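Beverage Service and Counter Practice
Handout 8: The Paper Cup
Instructor: Savvas Tsolakis
March 16, 2018

Read this before the practical. Bring it with you and write on it. The material on milk steaming is in Handout 7 and is not repeated.

1. Parts of the cup

A hot drink cup has a side wall, a bottom disc, a side seam and a rolled rim. The side wall is a flat fan-shaped blank, wrapped around a form and sealed along one edge. That edge is the side seam. The bottom disc sits a little above the table, inside a folded skirt. The rolled rim is the paper curled outward at the top. It stiffens the mouth of the cup and it is what the lid snaps over.

Plain paper soaks through, so the inside is lined. The most common lining is a thin film of polyethylene. Some cups use a plant-based film instead. You can't tell which by looking, so check the carton.

Single-wall cups need a sleeve for most hot drinks. Double-wall cups have a second layer of paper with an air gap and can be handed over bare. We stock both from Avden. The double-wall cartons are on the upper shelf.

2. Shape

The wall tapers toward the base so that cups nest. It also means the cup is wider at the top than where it stands, and a full cup is easier to tip than a mug. Set it well back from the counter edge. If a customer has a tray, put the cup in the middle and the food to the side.

3. Filling

Leave room under the rim. For black coffee leave a finger's width. For drinks with foam, fill to the rim line and let the foam settle before you put the lid on. A cup that is filled to the top will push liquid out through the sip hole when the lid goes down.

4. Lids

Lids are sized by the diameter of the rim, and one lid often fits two or three cup volumes. Don't go by volume. Try the lid on an empty cup at the start of the shift.

To fit a lid:
Hold the cup low on the wall with one hand.
Set the far edge of the lid over the rim first.
Press around both sides with thumb and finger until they meet at the front.
Run one finger around the whole edge.
Keep the sip hole away from the side seam. The seam is a double thickness and the lid seats less tightly there.

A domed lid gives foam some space. A flat lid stacks better in a carrier.

5. Stirring

Stir before the lid goes on. Use a long stirrer that reaches the bottom with enough left over to hold. Sugar and syrup sit on the bottom disc, so start there and bring the stirrer up slowly. Two or three turns are enough for syrup. Granulated sugar takes longer. Stirrers are single use and go in the small bin by the sink.

6. Storage

Keep sleeves of cups closed until needed, mouth down, away from the steam wand. Our cartons hold 2000 lids. Once a carton is open, move the loose lids to the covered tub. Panagiotou delivers to the side door, and whoever signs checks for crushed corners.

7. For the practical

Work in pairs, 28 minutes per pair. Each pair fills, stirs and lids four cups, two single-wall and two double-wall. Tip each one gently over the sink and note where it leaks, if it does. Record the lid type and seam position in the table on the back page. The sheet is marked out of 32. 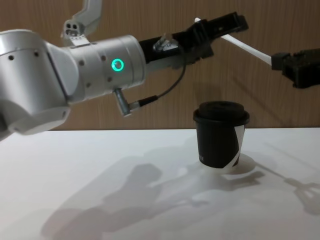
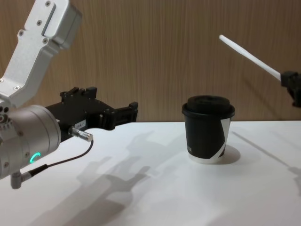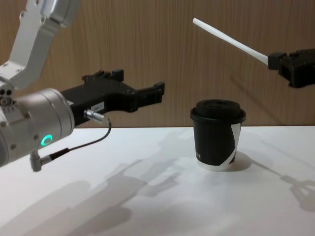

Figure 1 (all three views). Black paper coffee cup standing on a white tabletop.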